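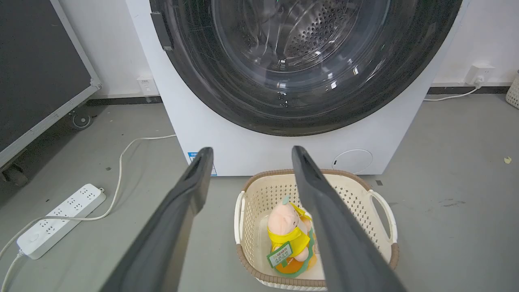

El cesto de los peluches, delante de la lavadora.

Llevaba desde febrero diciendo que iba a lavar los peluches y lo he dejado para la última semana del año. Los tenía repartidos entre el armario del pasillo y dos cajas, algunos regalados, otros comprados y sin estrenar. Mi sobrina viene a dormir a casa y quiero que estén limpios antes de que los meta en la cama.

El cerdito del impermeable amarillo es el primero de la lista. Me lo mandó Lilibeth Dela Peña cuando todavía trabajaba en la tienda de Talavera y nunca lo había lavado. Yo a los peluches nuevos les doy una pasada igual que a los usados, porque pasan meses en un almacén y cogen un olor que no se va con ventilar.

El cesto es el de siempre, de plástico color crema, con las asas blancas y el borde marrón. Lo compré en Govar hace ya bastante y sigue entero. Lo uso para todo: la ropa de cama, las toallas, los trapos de la cocina y ahora esto. Los laterales tienen agujeritos y eso viene bien si te dejas dentro algo húmedo más rato de la cuenta. El que tuve antes era de tela y acabó con manchas de moho en el fondo.

Lo que hago con cada peluche antes de lavarlo:

- Leer la etiqueta. Si pone solo limpieza en superficie, paño con agua y jabón y se acabó.
- Mirar las costuras, sobre todo las del cuello y las patas.
- Apretarlo para saber si lleva pilas o alguna pieza dura dentro.
- Quitar la ropa que se pueda quitar y lavarla aparte, a mano.
- Sacarlo de la bolsa de plástico, si la tiene, y meterlo en una de malla con cremallera.

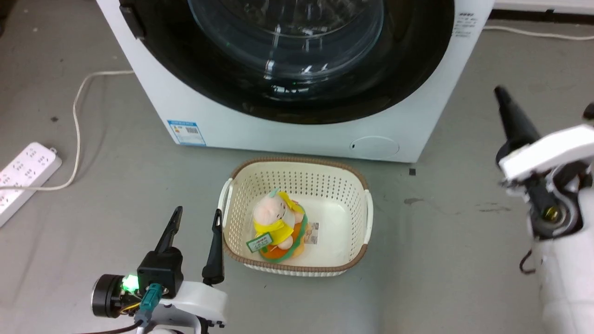

El programa y el secado

Uso el delicado en frío, con poco detergente líquido y nada de suavizante. El suavizante deja el pelo apelmazado, lo comprobé con un conejo que no ha vuelto a ser el mismo. Centrifugado bajo. Mi lavadora llega a bastante más, pero con peluches lo bajo siempre. Meto tres como mucho, con un par de toallas viejas para que no vayan dando golpes.

Para secar, tumbados sobre una toalla y lejos del radiador. Les doy la vuelta por la mañana y por la noche. Los grandes tardan dos días y en invierno a veces tres. Cuando parecen secos meto los dedos en las costuras y aprieto. Si el relleno está frío, otro día más. Luego un cepillo suave y listos.

De paso quiero ordenar esa zona. Tengo cables por el suelo y me gustaría dejarlos recogidos contra la pared. En Asex vi unas canaletas adhesivas de 70 cm que podrían valer, pero no sé si pegarán bien en un sitio con humedad. Si alguien las ha puesto cerca de la lavadora, que me lo cuente en los comentarios.

El suelo también necesita un fregado a fondo. Tiene marcas que no salen con la fregona normal y tendré que ponerme de rodillas con el estropajo. Eso ya será después de Reyes.

Entradas recientes

Cómo guardo las mantas en verano
Limpiar el filtro de la lavadora paso a paso
La estantería Grondale, un año después
Toallas que rascan: lo que me ha funcionado
Ordenar el armario del pasillo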